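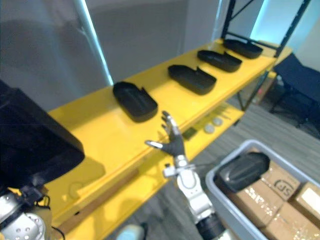

Four black trays on the top shelf of the yellow unit.

Trays on the Shelf: Is It Worth the Trouble?

Every couple of years somebody discovers trays. The pitch is always the same. Give each kit its own tray, give each tray its own spot, and the stockroom will more or less run itself. I have sat through this talk three times at Hendum, twice with slides, and I still have a drawer full of labels from the second round.

So when Freya Treloar asked me to write up the new layout for the newsletter, I told her I would do it if I could say what I thought. She said fine.

The idea, for those of you who work on the other side of the building, is that small parts for the Borkura orders no longer go in the deep bins. They go in shallow black trays along the top of the yellow shelving, all facing the same way, with a gap between one and the next. You take a tray to the bench, use what is in it, and put it back where it came from.

My first complaint is depth. A tray with a rim that low is fine for brackets and flat clips. It is not fine for anything that rolls. Kidus Wubshet says the parts that roll can stay in the bins, and I agree with him, but then we have two systems where we used to have one, and new people will have to learn both.

My second is that they are black. Try finding a black washer in a black tray late in the shift. I raised this in February and was told that the trays come in black. We bought 300 of them from Hofstetter, so the color question is closed for a good long while.

My third is the spacing. It looks very nice. It also means the top shelf holds fewer trays than it could, and shelf space is the one thing we have never had enough of. If we push them together we can fit more, and then people will start stacking, and then we are back to lifting three trays to get at the fourth. I don't have an answer to that one. Neither did the slides.

Now the other side, which I promised to give fairly. The notch on the long side is handy. If every notch faces the same way, you can tell quickly when a tray has gone back the wrong way around, and for kits that are laid out in order, that matters. I had expected to find the notch silly and I don't. The shallow rim also makes an empty tray easy to spot, so there is less excuse for leaving one sitting there until somebody needs it. And yellow shelves with black trays on them are easy on the eyes, even mine.

Freya's figures say it now takes 12 seconds less to pick a kit than it did with the bins. She timed 245 picks to get there. That is a lot of picks, and I don't doubt her arithmetic. I would only point out that everyone behaves well while they are being timed. Ask me again when the Drerko order comes in and we have 200 kits to get out – I would like to see the spacing then.

For now, please put trays back facing the way you found them, keep rolling parts in the bins, and don't use a tray for your lunch. Complaints about the color can come to me. I am keeping a list, and I will hand it over when we next order.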